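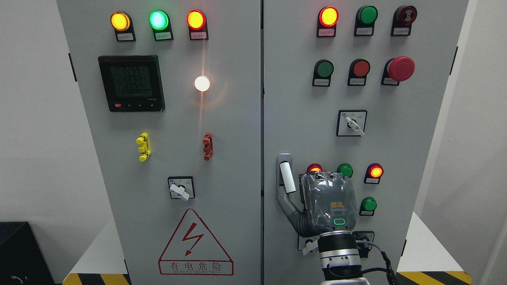
Figure 1. Robot hand on the door handle of the right-hand practice cabinet.

Robot-assisted switchgear rounds: effects on the work of operating staff
Project report, electrical maintenance technology, August

1. Background

Drarard runs 63 low-voltage cabinets across its Draltham plant. Until last year all rounds were done on foot by two operators per shift. Each round covered the meter readings, the state of the pilot lights, the position of the selector switches and a check that the doors were shut. The firm is now preparing to hand part of this work to a robot with two arms and jointed hands. Our group spent 15 working days with the operating staff and at the practice cabinets to record which tasks move to the machine and what is left for the people.

We use cookies to improve your experience on this site. By continuing to browse you agree to our use of cookies. Accept | Manage settings

2. The task

The practice cabinets are a pair with light-gray doors. The left door has a digital power meter, three pilot lights and a selector switch. The right door has lamps, push buttons, an emergency stop, an alarm buzzer and more switches. Reading the meter and the lamps is a vision task and was treated as solved by the plant before we arrived. Contact tasks are harder. The door handle, the push buttons and the rotary switches each need a different finger position, and a hand working at the handle is close to other controls on the same door.
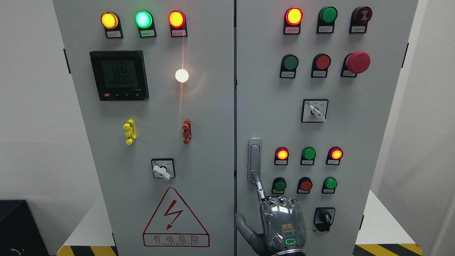
For this reason the handle was given its own section in the task list. The list splits it into approach, first contact, grip, pull and release, and an operator can stop the sequence between any two steps. The emergency stop is excluded from the robot's tasks. Under the plant's draft rules it may be pressed only by a person.

3. Method

We logged operator activity on paper sheets during normal rounds, using the codes walk, read, write, operate and wait. The sheets gave 707 coded entries. We then interviewed operators from both shifts and repeated four of the interviews after they had supervised the robot. Hazel Nakamura coded the sheets. Barry Kettle checked a sample of them and ran the interviews.

4. Results

Of the 707 entries, 400 were walk, read or write. These are the entries the plant expects to move first. The rest were operate or wait, and they are the ones the operators described as skilled work. A switching operation with two people present includes reading the order aloud, repeating it back and confirming the cabinet label. None of this appears in the robot's task list, which begins at the door.

Supervising added work that was not in the original job description. Operators had to approve each contact step on a tablet, write a note when a step was refused and reset the hand to its start position. Waiting time went up for the supervising operator and down for the second operator, who was usually sent elsewhere. Three of the four people interviewed twice said they missed having a second person at the cabinet. One preferred the new arrangement because it kept him farther from the doors.

Opinions on skill were divided. Newer staff said they learned the cabinet layout faster by checking the robot's steps. Senior staff were concerned that sound and smell, which they use to find a failing contactor, would drop out of the round – the report form has no field for either.

5. Limits

The practice cabinets are newer than most of those in the plant, and older doors have different handles. Our visits were all on day shifts. We did not measure fault detection.

6. Recommendations

Keep one full round per week on foot. Add a free-text field for sound and smell to the report form. Record supervision as a separate activity in the shift plan, with its own time allowance. Operators should also take part in writing the refusal codes, which are at present set by the engineering office alone.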